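Trevero举办机器人数据采集开放日，向公众展示"用手教机器人"

Stotelton，2018年8月18日——机器人软件公司Trevero今天在它的Stotelton工作室举办了第一次开放日。一共有124位客人报名参加，他们中间有本地学校的老师、服装护理行业的代表，也有许多住在附近的居民。客人可以近距离观看工作人员怎样采集手部动作的数据，并且可以向工程师直接提问题。

这次开放日的中心内容是Uven项目。Uven项目从去年开始，目标是让机器人学会处理衣服和其他柔软的物品，比如摊平、折叠和整理。对机器人来说，布料是很困难的对象，因为它的形状每次都不一样。项目组的方法是先由人来做动作，同时记录手的位置和手附近的画面，然后把这些数据用于训练。
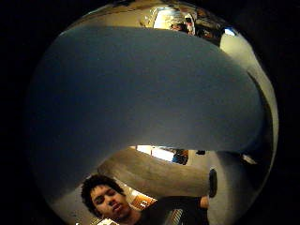
开放日现场：从手部视角记录的画面。

"我们希望大家看到，机器人的每一个小动作后面，都有人的耐心工作。"Trevero的项目负责人Riet Dierckx在欢迎讲话中表示，"很多客人以为我们只是写程序。其实我们一天里的大部分时间，是在桌子旁边度过的。"

演示分成上午和下午两个部分，每一场有33个座位。每场开始的时候，工程师先用十分钟介绍设备，然后由操作人员进行演示，最后是提问时间。客人问得最多的问题是：为什么同一件衣服要重复做这么多次？Dierckx女士回答说，重复是为了得到不同的开始状态，衣服放得越乱，对训练越有价值。

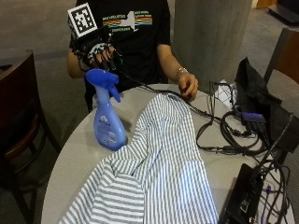
Uven项目目前已经完成379个小时的记录，内容全部是日常家务里的动作。项目组选择材料的时候有一个原则，就是尽量使用普通家庭里能找到的东西，不专门制作样品。演示桌上的条纹衬衫和蓝色喷雾瓶都符合这个原则。操作人员手套上面的黑白方形标记，则用来帮助系统计算手在空间里的位置。标记的图案很简单，但是在光线变化的时候仍然容易识别，项目组对这一点比较满意。

合作伙伴Horrocks公司也派代表参加了开放日。Horrocks经营酒店布草的清洗和整理业务，从今年春天开始为Uven项目提供旧衣物和专业意见。该公司的运营经理Liam Ackroyd表示："我们的员工每天折叠很多衣物，他们的手很有经验，但是这个工作对肩膀和手腕的负担不小。如果将来机器可以分担一部分，我们非常欢迎。今天我看到的技术还在早期，我觉得Trevero对这个情况说得很诚实。"

在提问环节，也有客人关心隐私的问题。Trevero说明，参加采集的人员都签署了同意书，他们可以在任何时候要求删除自己的记录。公司不会把记录的画面用于广告，也不会出售给第三方。

下午的活动结束以后，公司收到68份意见表。不少客人建议增加晚上的场次，方便白天上班的人参加。Trevero正在考虑这个建议，下一次开放日的时间将在公司网站上公布。学校和团体如果想单独参观，可以提前两个星期与公司联系，参观不收费用，每个团体最多二十人。

关于Trevero
Trevero是一家位于Stotelton的机器人软件公司，主要研究机器人的手部操作和柔软物品的处理。公司与服务行业的企业合作，开发适合日常工作环境的自动化方案。

媒体联系
Trevero公司新闻办公室，联系人：Riet Dierckx
需要采访或者高清图片的媒体，请通过公司网站的新闻页面提出申请。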